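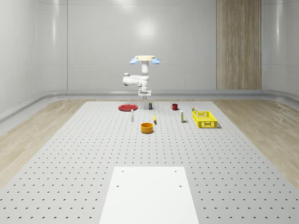 Week 4: The Grid Town and What People Did to It

Welcome back! Last week we looked at towns that grew along a road or a river, one house at a time. This week is my favorite of the whole course, and I'll try to leave room for questions. We are doing planned towns, and above all the ones drawn as a grid.

Readings: chapter 5 of the course reader, plus the Drikow map sheets in Vorkodex. Log in with your usual library password. If the sheets load slowly, drop to the medium setting, where the plot numbers are still readable.

1. Why draw a grid at all?

A grid is quick. With a rope, a few stakes and one good straight line to start from, a small crew can mark out a town in a matter of weeks. It is also easy to sell, tax and argue about. If every plot is the same width, you can write "third plot north of the market" in a deed and everybody knows what you mean. Compare that with the deeds we read in Week 2, where a boundary ran "to the old pear tree and then as the ditch goes." (What happens when the pear tree comes down? Lawsuits, for decades.)

The other big reason is fairness, or at least the look of it. Settlers had to be talked into moving somewhere new, and equal plots made a strong promise. Keep a question mark beside that one. We'll come back to it.

2. Drikow, the plan of 1646

Drikow is our main case. The founding plan shows a rectangular town with a market square taking up four blocks in the middle. The main streets are 70 feet wide, which was enormous for the time, wide enough to turn a cart and team without backing up. Ordinary streets are half that. Look at the sheet and find the long one on the east side, Wilczyńska Street. It starts out perfectly straight, then bends just before the mill. Why? The surveyors hit wet ground and went around it. I love that bend! It is the one spot on the founding plan where you can feel the land pushing back.

The full plan called for 2590 plots. That number tells you about hope more than about people. A generation later the tax roll still lists whole blocks on the west side as pasture, and cows were grazing on what the map calls Fountain Street. There was never a fountain.

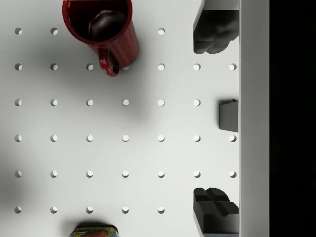 3. How a grid fills up

Grids fill unevenly, and the pattern is worth learning because you'll meet it again and again:

Corner plots near the market go first, and they go to people with money.
Plots facing the main street go next, usually to trades that need customers passing by.
The backs of the blocks stay open longest. Then they get sheds, then workshops, then small rented rooms reached by an alley that was never on the plan.

So the equal plots were equal for a very short time. In Drikow, the plots beside the square were being split down the middle within 80 years, while out at the edge one family might hold six in a row and keep them as an orchard. Same plot width on paper, completely different lives. Try tracing one block through three map sheets and you'll see it happen in front of you. It's a bit like watching a flip book.

4. A quick comparison: Hunance

Hunance sits downstream and was planned with smaller blocks and narrower streets. Smaller blocks mean more corners, and more corners mean more shops. They also mean more land given up to streets, so there is less to sell. Visitors' accounts call Hunance lively and cramped, and call Drikow handsome and windy. Both complaints come straight out of the street widths!

Please don't decide that one plan is better. Ask who each one was good for: a shopkeeper, a farmer bringing in grain, a landlord, a kid walking to the well.

5. Words to know

Baseline: the first line laid down, from which everything else is measured.
Frontage: the width of a plot along the street.
Infill: building on land left open inside a block.
Survey error: the small mistakes that pile up as you move away from the baseline. Check the northwest corner of Drikow, where the blocks get visibly skinny.

For next time

Pick one block in Drikow, not on the square, and write a page on how it changed between the first sheet and the last. Sketches are very welcome, messy ones too. Give the block number at the top so I can follow along. We'll start Week 5 with town walls, and with the strange things people built on top of them once they came down to half height.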